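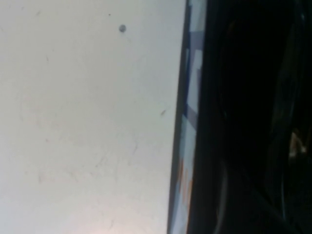
Donero cell: wrist camera stills, July fault review

The arm in the Donero cell faulted on contact force 21 times in 500 pick cycles during the July run. The limit was set at 30 N. Every stop came in the last part of the approach, with the fingers close to the table. Jericho Calimlim pulled the logs and Ottilie Imhof checked the tool offset, which had been entered for the old fingertips. The new tips are longer, so the controller believed it had clearance that did not exist.

The stills on this page come from the wrist camera. Exposure is fixed, and dark parts near the lens lose detail. Scuffs on the light work surface are visible at this range, but they were not used as evidence in the review. Contact points were taken from the force log only.
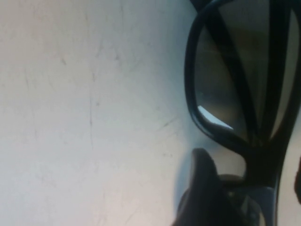 Gripper finger beside black-framed glasses with tinted lenses, wrist camera view.

Glasses stay on the restricted list until the offset has been verified on all tools. Speed in the last part of the approach is held at 21 mm/s. A repeat run of 96 cycles with the corrected offset gave no force stops. The full 500 will be run again after Ferdinand Auer signs off the tool table.

Log extracts: ask Impi Mustonen.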